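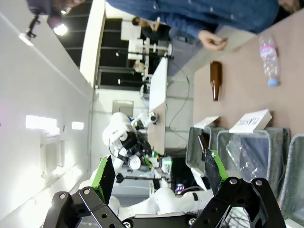
Bottles and bins, sorting bench

From: Keabetswe Steyn
To: equipment-planning
Re: Gripper spares and next year's budget

Hi Murray and all,

Sorry for the slow reply, I've been up to my ears in quotes (and Kenneth has had my calculator). Murray wrote:

> Do we really need a second set of finger pads
> before May? I'd favour putting the money toward
> the Grakari arm lease and making do with the
> felt bins we have.

I do see the appeal, Murray, truly! But the pads are the cheap bit. Sobczak quoted $588 for the lot, freight to Kurkbridge included, and they'll hold that for up to 50 days. The lease is a much bigger conversation and I'd love to have it over a proper cuppa. 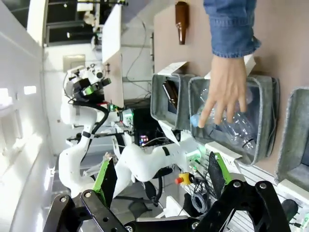 Kurkbridge Handling Robotics Group, Equipment Planning

As for the bins, I'm rather fond of the grey felt ones, and they're easy enough to replace if we wear them out. I'd leave them off the list altogether and put a little aside for printed labels, as the PLASTIC card is handwritten and I'd like the set to match.

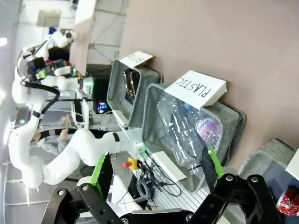
What I'd like from everyone

Rory, could you ask Plurkent whether their cable covers come in a 7 metre length? Evander, your colour choices for the labels, please, and whether line 17 of the spreadsheet is still yours.

Cheers, and thanks for bearing with me,
Keabetswe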